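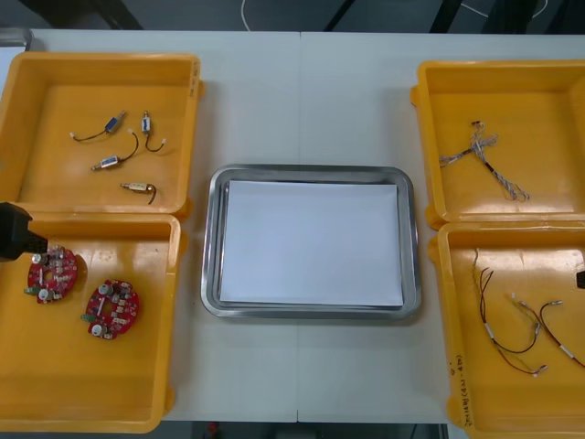 Workshop notebook, December, a little after 4 in the afternoon

Glue day again. I have been putting off the chair repairs for the Girkavbridge reading room since the weather turned, and this morning I finally ran out of other things to tidy, so on went the apron and out came the pot. Seven chairs came in with loose back legs, and five of them are the usual story: old hide glue gone to powder in the sockets, the tenons themselves perfectly sound. Lovely things, really, under all that polish!

I warmed the first batch to 55 degrees and it was still too thick for my liking, so I let it down with a spoonful of water and tried again on scrap beech. Much nicer. It gave me some 20 minutes before it began to grab with the heater on, though I wouldn't trust that figure by the door, where the draught gets in.

The Stivex clamps are fine, but please check the pads before you tighten anything. I found a hard bead of old glue on one and it has left a small dent in chair 3, inside the rail, which I shall steam out tomorrow and hope for the best.

Chair 6 is the sad one. Somebody long ago put a screw through the joint and the tenon has split along the grain, so it wants a new piece let in. There is a length of decent beech behind the Ruddock saw, 119 mm wide, and I have pencilled "chair" on it, so kindly leave it be.

Still to do: wash the brushes, order more pearl glue from Jorard, and find the small cork block, last seen near the kettle.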